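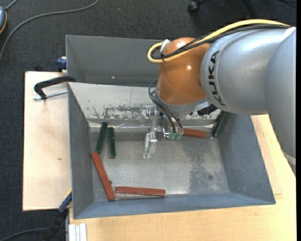 Chapter 6
Borrowing for Things That Wear Out

Edgars Zariņš bought a sofa in May and was still paying for it after the cat had finished with it. The cat took four months. The loan had been written for three years. Most of this chapter takes place in the gap between those two numbers.

Chapter 5 dealt with debt that buys something likely to hold its value, or at least to keep the rain off while it doesn't. Here we turn to the other kind: store cards, installment plans, the phone that comes "free" with a contract, and the checkout button that offers to split a pair of boots into four easy pieces. Lenders call this consumer credit. Your grandmother probably called it something shorter.

You will not be told to give it up. People with perfectly good heads on their shoulders borrow to replace a dead refrigerator, and they are right to, given what warm milk is like. What you will be asked to do is work out the price, which the seller has usually gone to some trouble to print in gray.

6.1 The price on the tag and the price you pay

Suppose Mwajuma Temba needs a washing machine. The store, Nedis, sells the one she wants for $1,000. She has $100 in her pocket, so she puts that down and finances the remaining $900. The salesman, who is very friendly, tells her the payment is $44 a month. She can manage $44 a month. She signs.

Notice which question got answered. Mwajuma found out whether the payment would fit into her budget, and it does. She did not find out what the machine costs. For that she needs a second figure, the number of payments, which was on page two. It is 24.

24 payments of $44 come to $1,056. Add the $100 down payment and she has spent $1,156 on a $1,000 washing machine. The extra $156 is called the finance charge. It does not wash anything.

Now suppose the salesman offers to bring the payment down by stretching the plan to 36 months at $31. This sounds like a kindness. 36 payments of $31 make $1,116, the total with the down payment is $1,216, and the finance charge has grown to $216. Mwajuma's monthly budget looks healthier and she is $60 worse off. Both statements are true, and only one of them will be mentioned in the store.

Key term: finance charge. The total dollar amount you pay to use borrowed money, including interest and any required fees.

6.2 Fees, and where they live

Interest is the part of the cost people expect. Fees are the part they meet later. Tumaini Mollel took a card from a lender called Clilix with no interest at all for the first year, and told everyone at work. The card had an account fee of $12 a month and an $80 setup charge. Over the year he paid $224 for his interest-free credit, on a balance that never went above $900.

Common places to look for fees:

Setup or origination charges
Monthly account fees
Late payment fees
Payment protection insurance, often already ticked
Early payoff penalties

The last one deserves a second reading. Some lenders will charge you for giving them their money back too soon. We return to this in 6.5, once everyone has calmed down.

Before you read on

Find an advertisement for anything sold on monthly payments. Write down the cash price, the down payment, the monthly payment and the number of months. If one of the four is missing, write down which, and how large the type was for the other three. Then work out the finance charge. Keep your figures, as you will need them for the annual percentage rate in the next section.

Brian Tanui's class did this exercise with a single flyer for a $200 vacuum cleaner and came back with three different totals. Two were arithmetic. The third student had read the footnote.

6.3 Annual percentage rate

To compare two loans of different lengths, we need a common yardstick. The annual percentage rate, or APR, expresses the cost of credit as a yearly rate. It takes account of how much you borrow, what you pay for it, and when each payment falls due.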